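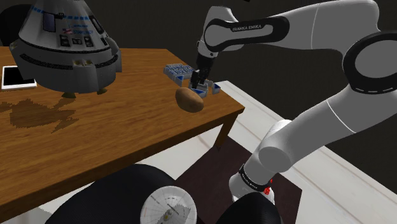
Food & Drink

Spice shop recalls ground cumin after labeling mix-up

Sinalov, the spice importer and retailer, is asking customers to return jars of its ground cumin bought in July. A batch of the jars was filled with a curry blend that contains mustard, and mustard is not listed on the cumin label.

The company said the mistake was found when a customer brought back a jar and said the contents smelled wrong. Staff opened more jars from the same delivery and found the same blend in 92 of them. The rest of the batch had already been sold.

"It was a change of product on the filling line, and the label roll was not changed with it," said Olga Bravo, who manages the packing room. "The blend itself is fine to eat unless you have a problem with mustard. If you do, please don't taste it to check."

The jars affected are the small size with a green lid. The batch code, printed on the base, ends in 20. Larger bags of ground cumin and all whole cumin seed were packed on a separate line and are not part of the recall.

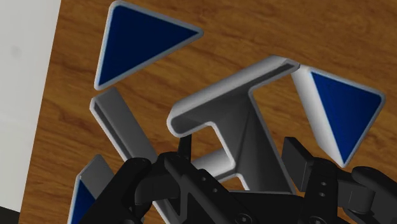

Customers can take the jars back to either of the company's two shops for a refund or a replacement. No receipt is needed, and opened jars will be accepted. People who ordered by mail have been sent a prepaid label.

The same blend was also supplied to Plarkska, a café and deli that buys its spices from Sinalov. Owner Zbigniew Pawlak said the kitchen had used one of the mislabeled jars in a carrot soup and a lamb dish before the notice arrived. Both have been taken off the menu until new stock comes in, and a sign has been put up at the counter.

"The color should have told us," Pawlak said. "Cumin is brown, and this was close to yellow. We thought it was a different harvest."

Ground cumin is normally a dull brown with a warm, slightly bitter smell. The curry blend is brighter because of the turmeric in it, and also contains coriander, fenugreek and chili. Shoppers who keep spices in their own containers and no longer have the jar can compare the color before using it, or bring the container in.

Sinalov said it now checks labels against the product at the start and end of each run. New jars of ground cumin are due on shelves in five days. The shops are open until 5 p.m., and staff at the counter can look up batch codes for anyone who has trouble reading them.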